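The Stalton cold frame is a low, lidded growing box for gardeners who want to start a few weeks early in spring and keep greens going after the first frosts. It sits straight on the soil or on a paved area and needs no power. We sell it flat-packed, with all hardware in the carton.

## What it's for

Most people buy the Stalton to harden off seedlings. Trays go in during the day with the lid propped, and the lid comes down at night. After a week or so of that, the plants can usually go into the garden bed without sulking.

It also does well with:

- lettuce, spinach and mâche sown in late August for fall picking
- onions and leeks started from seed
- potted perennials and cuttings that need shelter over winter
- pansies and violas held back until the window boxes are ready

It is not heated, so don't expect it to carry tomatoes or basil through a hard frost. On very cold nights, throw an old blanket over the lid and take it off in the morning.

## Size and materials

| | Stalton |
|---|---|
| Length | 100 cm |
| Height at front | 23 cm |
| Sides | untreated cedar boards |
| Lid | twin-wall polycarbonate, hinged at the back |
| Lid prop | notched cedar, three positions |
| Floor | open |

The cedar will turn grey outdoors. If you'd like to keep the colour, brush on raw linseed oil once a year, on the outside only. Paint tends to peel near the bottom edge where the boards meet damp soil.

## Putting it together

You need a Phillips screwdriver and a flat place to work. The holes are pre-drilled. Set the back board and the two sloped sides first, leave the screws a little slack, fit the front board, check the corners and then tighten everything. The lid goes on last. One person can do it, but a second pair of hands helps when you line up the hinges.

Face the low side south. A spot against a wall or fence is best, out of the wind and clear of dripping eaves. Dig the boards in slightly, or pack soil along the outside, to stop drafts and slugs from getting under.

If the ground is uneven, level the soil under the frame. Stones or shims in the corners leave gaps and will twist the lid over time.
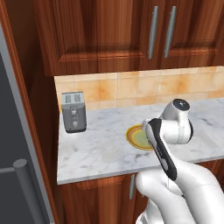
*Page last changed: August*

## Air and water

More seedlings are lost to heat than to cold. On a bright day in April the inside warms up quickly, even when there is still snow in the shady part of the yard. Open the lid to the first notch by mid-morning if the sun is out, and close it again by 4 p.m. to hold some warmth for the night.

Water in the morning and keep it off the leaves where you can. From November to February, plants in the frame need very little. Check the soil with a finger before adding any.

If you're away during the day, look at the Plukik lid opener. It is a wax-filled cylinder that lifts the lid as the air warms and lowers it as the air cools. It fits the Stalton with the bracket supplied, and the notched prop can stay in place beside it. Take the cylinder indoors for the winter.

## Ordering

The Stalton is item 253 in our list. The Plukik opener and replacement lid panels are sold separately. Replacement boards can be ordered one at a time – tell us whether you need a front, back, left or right.

Frames can be picked up at the Ziscombe shop, or we can ship them. The carton is long and a bit awkward, so measure your car before you come. If you're collecting, please phone ahead and we'll have it at the side door.

We don't take back frames that have been assembled, unless there's a fault. If a panel arrives cracked or a board is split, let us know within 23 days and we'll send another.

## Common questions

**Can I join two together?**
Yes. Stand them end to end with the sides touching. There is no joining kit and the boards between them should stay in.

**Will the lid hold snow?**
A light fall is fine and even helps to insulate. Brush off anything heavy or wet with a soft broom. Don't use a shovel, as it scratches the panel.

**Can I use it on a deck?**
You can, with pots or trays. Put a sheet of landscape fabric underneath and screw the back board to the railing or a post so the wind can't shift it.

**How do I clean the panel?**
Warm water, a drop of dish soap and a soft cloth. Avoid window sprays.

For anything else about the frames, ask for Nhung Khương at Huỳnh Garden Supply.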